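退役台式工作站零部件再利用的环境核算:分配方法对结果的影响

课程项目报告(终稿)
指导教师:Ashok Saxena
提交日期:2024年8月23日

摘要

本报告讨论台式工作站退役后零部件再利用的生命周期核算问题,重点比较截断法、等分法和按剩余寿命分配三种方法在同一清单数据上的差异。样本为Durico回收站登记的19台退役工作站,其中15台记录完整,进入计算。结果表明,内存和硬盘的再利用收益排序对分配方法不敏感,处理器和主板的排序则会随方法改变。运行能耗在多数情景下占主导,延长整机使用期的结论受电网排放因子影响较大。

关键词:生命周期评价;再利用;分配;隐含排放;台式工作站

1 问题的提出

办公和教学机构的台式设备通常按固定年限折旧。折旧期满后,设备在账面上已无价值,但内部零部件的物理状态差别很大。常见处置路径有三条:整机转赠、拆件再利用、破碎后回收金属。三条路径的环境负荷如何比较,取决于核算边界画在哪里,以及第一任使用者与第二任使用者之间怎样分担制造阶段的排放。

已有课程作业多把再利用件的制造排放记为零。这样做计算简单,对第二任使用者有利,但第一任使用者由此失去延长寿命或妥善移交的激励。反过来,若全部按使用年限摊分,则需要知道零件的总寿命,而总寿命在退役时点还没有发生,只能估计。本报告的目的是把这一分歧量化到零件层级,看它在什么情况下会改变处置决策。

2 系统边界与功能单位

功能单位取“一台满足文字处理、浏览和表格计算需求的台式主机运行一年”。显示器、键盘和鼠标不在边界内。

边界包括:零部件制造、拆解与检测、仓储与短途运输、第二使用期的运行电耗、最终处理。边界不包括:软件开发、第一使用期的运行电耗、建筑照明和空调。第一使用期的运行电耗在各路径中相同,相减后消去。

拆解阶段的人工不计排放。检测阶段的电耗计入,按每个零件的通电时间乘以测试平台的平均功率得出。

3 数据来源

3.1 前景数据

设备台账从Tiseveo资产系统导出,字段包括型号、购入年份、维修记录和退役原因。4台设备的维修记录缺失或与序列号不符,予以剔除。退役原因一栏填写不规范,“到期”“更换”“故障”三种写法混用,我们按维修记录重新归类,归类规则见附录甲。

运输距离按Durico回收站到Suksawat分拣点的公路里程计算,单程,假设返程空载率与区域平均值一致。

3.2 背景数据

制造阶段的排放系数取自课程统一提供的数据集。该数据集对集成电路按裸片面积给出系数,对印制电路板按面积和层数给出系数,对硬盘按件给出系数。主板层数在台账中没有记录,统一取中间值,并在敏感性分析中向两侧变动。

清单共设22个参数,每个参数按可靠性、时间相关性和地域相关性打分,得分低的参数进入敏感性分析。

4 零部件的拆分粒度

核算到哪一级零件,需要在数据可得性和决策用途之间折中。粒度过粗,例如只分“主机”和“电源”,无法反映内存与主板再利用率的差别;粒度过细,例如分到电容和连接器,排放系数的不确定度会超过零件本身的贡献。

我们采用的划分为:处理器、内存、主板、硬盘、电源、散热组件、机箱及线束。划分的依据是能否以插拔或螺钉方式无损分离。处理器由压盖固定在插座内,松开后即可取出;内存由插槽末端的卡扣固定;硬盘由托架或卡扣固定。上述三类零件都可以独立检测、独立流转,在清单中单列。
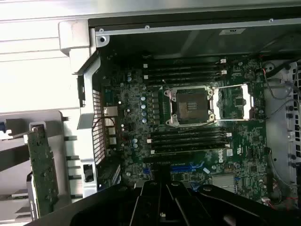
图1 主板上的处理器插座,压盖已翻开,插座内未装处理器

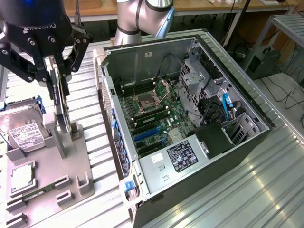
图2 灰色托盘中的3.5英寸硬盘、处理器和内存条 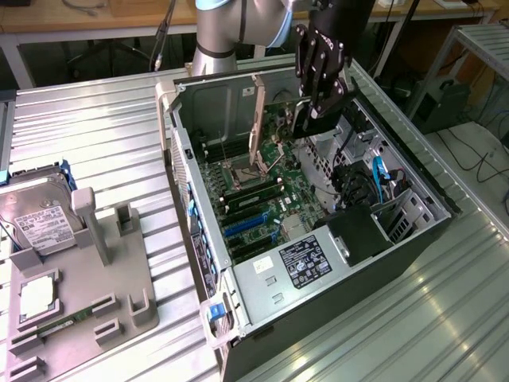
图3 侧放的塔式机箱,侧板已取下,部分插槽中装有内存条

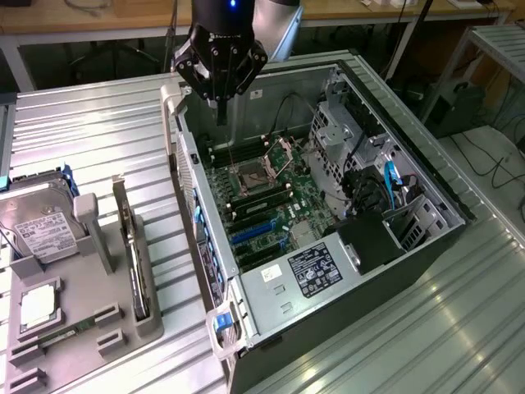
图4 侧放于铝制台面上的塔式机箱,内部朝上

主板的情况较为特殊。主板与机箱的安装孔位、前面板接线以及电源接口在品牌机中常有专用设计,脱离原机箱后适配范围明显缩小。因此我们为主板设置“随机箱再利用”和“单独再利用”两种状态,前者的可再利用率取自台账,后者取一个较低的假设值。机箱按钢材和塑料的质量计算,制造排放占比小,但在整机转赠路径中可避免一次再生熔炼,需单独列出。

5 分配方法

5.1 截断法

第一使用期承担全部制造排放,第二使用期只承担检测、运输和运行。最终处理归最后一任使用者。此法所需数据最少,结果可复现性好。

5.2 等分法

制造排放在两个使用期之间平均分配,与各自时长无关。若第二使用期很短,此法会高估第二任使用者的责任,甚至出现再利用件的年均负荷高于新件的情况。

5.3 按剩余寿命分配

设零件总寿命为L,第一使用期为a,则第二任使用者承担的份额为(L-a)/L。L由失效率模型给出。硬盘采用浴盆曲线的后段,内存和处理器按恒定失效率处理。当a接近L时,份额趋近于零,结果与截断法重合;当a远小于L时,份额较大,结果更接近购买新件。

L的估计是此法的主要弱点。电子零件在退役时多数仍可工作,限制其使用的往往是接口换代和软件支持终止。我们因此另设一个“有效寿命”,取物理寿命与兼容寿命中的较小者。兼容寿命由操作系统支持周期推定。

6 结果

6.1 零件层级

三种方法下,内存的再利用收益与制造排放之比都排在首位。内存制造排放集中在裸片,检测用电很少,失效率低,第二使用期长短对排序没有影响。

硬盘的比值居中。机械硬盘的检测需要全盘读取,通电时间长,检测电耗在其总负荷中占可见份额,但仍不足以抵消避免制造一块新硬盘的收益。按剩余寿命分配时,硬盘的L最短,第二任使用者承担的份额因而最低。

处理器在截断法下优于主板,在按剩余寿命分配下则低于主板。原因在于处理器的物理寿命远长于兼容寿命,采用物理寿命时,大部分制造排放被转移给第二任使用者;改用有效寿命后,这一反转消失。可见反转由参数定义引起,与零件本身的物理特性关系不大。

电源的结果分散程度最大。老旧电源在低负载下转换效率偏低,再利用会增加运行电耗。在假设的负载曲线下,部分型号的收益为负。

6.2 整机层级

整机转赠与拆件再利用的差额主要由运行电耗决定。旧工作站的待机功率高于同用途的小型主机,若第二使用期全天开机,制造阶段节省的排放会在超过2年后被多出的电耗抵消。若按办公时段开机并启用休眠,抵消点明显推后,多数样机在其有效寿命内不会到达。

破碎回收路径在所有情景下收益最低。金属回收抵扣的是原材料开采,而电子零件的制造排放主要发生在晶圆和封装环节,这部分无法通过熔炼收回。

7 敏感性分析

对低分参数逐个变动,其余保持不变。影响最大的依次是电网排放因子、每日开机时长、内存裸片面积。主板层数的影响低于预期,层数由中间值向两侧变动时,主板与处理器的排序在截断法下保持不变。

运输距离的影响很小。我们额外测试了把分拣点改到Guro的情形,距离增加,但总结果的变化落在制造系数的不确定范围之内。

参数之间的相关性没有处理。例如购入年份较早的设备,其待机功率偏高,兼容寿命也偏短,两者同时变动时,整机转赠的收益会比逐个变动显示的更低。后续可用联合抽样代替逐个变动。

8 局限

样本来自同一回收站,型号集中,不能代表一般办公设备。退役原因经过人工归类,归类者之间的一致性未做检验。兼容寿命以操作系统支持周期代替,忽略了改装其他系统继续使用的可能,这会低估处理器和主板的第二使用期。

数据清除的能耗并入硬盘检测,没有单列。若机构规定硬盘必须物理销毁,则硬盘的再利用收益归零,第6.1节中硬盘一项不再适用,其余零件的结果不受影响。

9 处置建议

内存和硬盘在退役时应优先单独检测,检测结果写回台账。主板与机箱一并保留,暂不单独流转。电源按转换效率分级,低效率型号直接进入材料回收。整机转赠时应附带休眠设置说明,并记录预计开机时段。

台账方面,建议在Tiseveo系统中增加主板层数和电源效率等级两个字段,并将“退役原因”改为下拉选项。报告使用的归类规则和参数评分表分别列于附录甲、附录乙,计算表格已随终稿提交。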